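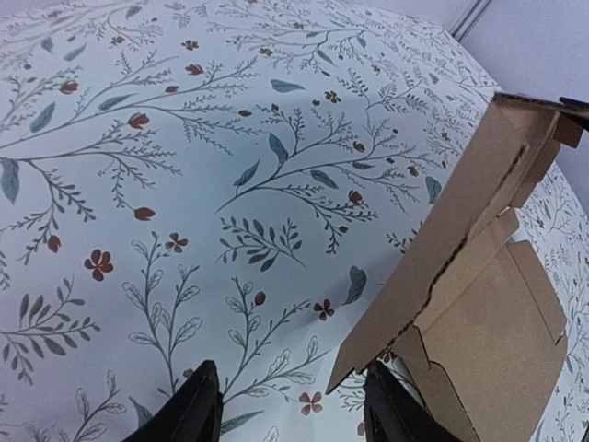
**Flattening tab-lock mailers for reuse – torn creases**

**brodness_shipping** wrote:

I sell secondhand camera parts and reuse almost every box that comes in. The ones giving me trouble are the one-piece mailers with tuck flaps and no glue. Opened by hand and pressed flat, they tend to split along the long crease. The outer liner goes first, then the fluting shows, and after that the fold won't hold a straight line.

Current method: open the lid, pull the front tabs out, fold the side walls outward, press down. I have a stack of 44 to get through before the November rush. Is there a better order?

---

**flutecount** wrote:

Your order is wrong. On most tuck-front mailers the side walls are doubled over and locked into slots in the base. If you push the wall outward while the lock tabs are still seated, all the load goes into the crease.

1. Open the lid fully and lay it back.
2. Lift the inner layer of each side wall until its tabs clear the slots.
3. Release the corner ears.
4. Let the front and side walls fall outward under their own weight.

Don't press anything until step four is done.

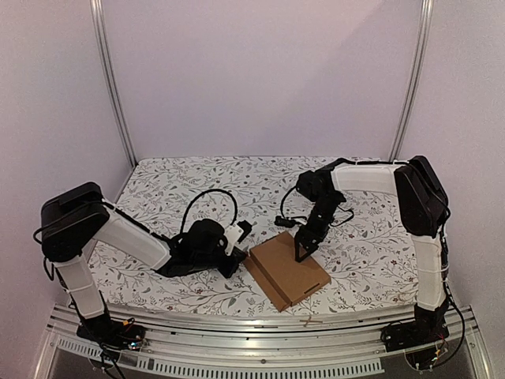 Also check the lid before you start. If the dust flaps are tucked behind the front wall, pulling the lid straight up will crease them across the middle. Slide a thin ruler in at the front and work each flap free first.

---

**baxter_returns** wrote:

Agree on the order, disagree on the ruler. It delaminates the liner if the board has been stored anywhere humid. Squeeze the front wall inward with a thumb and the flap comes out on its own.

What does matter is the surface. I used to work on bare bench and the underside of the base picked up scuffs. A cotton tablecloth fixes that, and the box still slides when you need to turn it.

---

**flutecount** wrote:

Cloth is fine for opening. I would not score or re-crease on it. You need something hard under the fold.

---

**brodness_shipping** wrote:

Tried the revised order on 18 boxes. Two split, both of which already had a soft crease. That is much better than before. One question on the halfway stage: with the lid back and the walls partly down, some flaps want to fold in over the base again. Do you hold them or leave them? 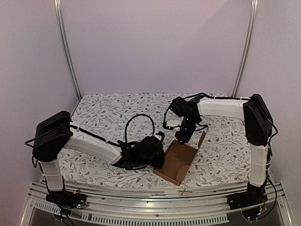

*Open mailer with one flap folded in over the base.*

---

**baxter_returns** wrote:

Leave them until the opposite side is down. Board has memory in the direction it was first folded. If you force one flap flat while the far wall is still up, the whole piece twists and the corner takes the strain.

---

**prenevero** wrote:

I'll be the one to say it: why flatten them at all? We keep ours assembled and nested by size at the Lumbridge unit. Every flatten and refold cycle weakens the crease. After 3 cycles I would not ship anything heavy in one.

---

**brodness_shipping** wrote:

Space. I have one shelf. Assembled, the stack would fill the room.

---

**flutecount** wrote:

Three is too pessimistic for single-wall board in good condition, as long as the blank is stored properly. Store it flat, with weight across the full face. Standing blanks on edge bows them, and then the tabs no longer line up with the slots.
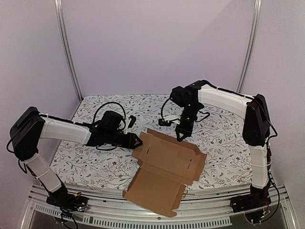
Expect a blank to keep a few creases after the first opening. Turn it printed side down, or either side down if it is plain, and run a bone folder along the original score lines only. Ignore the stray creases in the panels. Trying to iron those out crushes the fluting and you lose more stiffness than the crease cost you.

---

**prenevero** wrote:

Full-face weight I agree with. I still wouldn't use a bone folder on a line that has already been folded twice. Finger pressure is enough.

---

**brodness_shipping** wrote:

Going with finger pressure on the older ones and the folder on the rest. The two split boxes are getting cut up for dividers.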